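The price of a helping hand
24 July 2022

The quote from Lahlou ran to 17 pages, and the robot took up two of them. The rest was training, support, spare parts, a "readiness package" and a line called site enablement, which the firm's own sales desk could not explain to me over the phone.

I had asked for it on behalf of Poluvville, a craft-kit business that packs tape, glue, pens and card into boxes for schools. It has 16 packing benches and wants to know if eight of them could be run by machines. It is a fair question. The answers on offer are less so.

Lorkevis, the other bidder, says its arms will learn the job by watching people do it. Staff handle the stock at a table while their hands are recorded, and the software works out the rest. The brochure gives this stage half a page and no price. Ask who pays the wages for those hours and you will be told it depends on the customer.
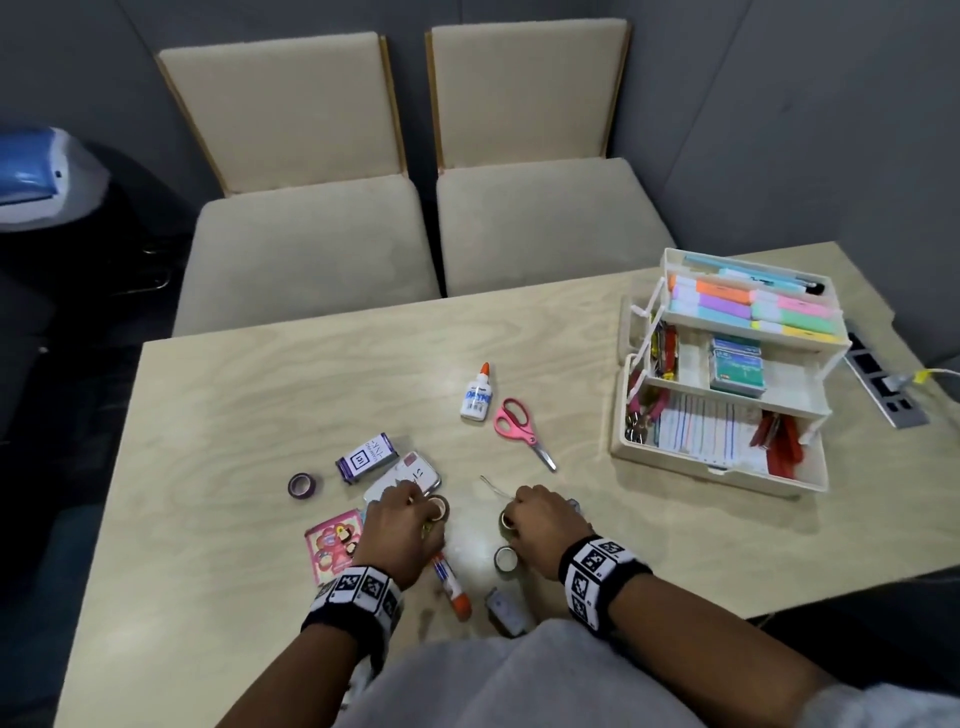 Wages are only the start of it. Small, light, awkward stock is hard going for a gripper, and Poluvville changes its kits every term. Each change may mean more recording, more checking and another invoice. Lahlou charges for this by the visit. Lorkevis wraps it into a yearly fee that can rise without a cap, a point I found on the last page.

Flustby, a packaging firm up the road, has been here already. Its budget allowed for the arm and the fitting. By the time it had paid for new trays, a safety check and extra cover during the changeover, the bill was 69 per cent over. The arm does work, I should say - on one product, with someone standing by.

My advice to Poluvville was to lease a single bench, use its messiest kit for the trial, and get the retraining price in writing before anything is delivered. Lorkevis has agreed to the first two. On the third, it has promised to come back to us.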